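Two things per shelf, and I mean it

01/04/2026

Posted this as a comment on Skudeo first and it got eaten, so here it is again, longer and grumpier.

We own too many bottles. All of us. I moved in September and one whole box was sprays and liquids and half-dead polish. Heavy, leaky, taped up twice. I unpacked it in the new place and put it all straight back under a sink like an idiot.

The usual advice is buy organizers. Turntables, stacking bins, the Natard insert with the little dividers. I had a Cliltix rack, 76 dollars, and what it did was let me keep more stuff in the same hole. That's the trick of it. Storage makes room for the thing you should of gotten rid of.

So now, white cube shelves, the plain kind, and two things in each one. Three if they're small and I'm in a good mood. Standing up, at the back, space between them. You reach in and your hand goes to the one you want. No knocking over the front row to get to the back row. There is no front row.

People say it's wasteful. All that air! A friend worked out I could fit more than 100 items in the same wall. Sure. I don't want 100 items. I want the spray and the brush and to be done before lunch.
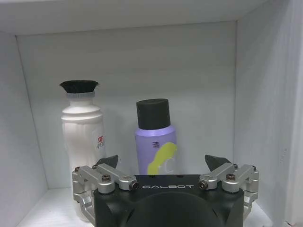
Also the brush goes with the bottle. Not in a drawer with the other brushes, not on a hook from Dantas. If it's used together it lives together, same cube, and the can next door gets its own bit of wall. Sounds fussy, takes no time at all.

And white inside, please. Dark shelves hide drips, and labels dissapear in there. On white a purple can is just there, you see it from the door.

Will I keep it up? Dunno. Guests put things back wrong, sales happen, somebody gives you a gift set. The rule when something new comes in is that something else gets used up first. I've broken it twice. Both times it was floor cleaner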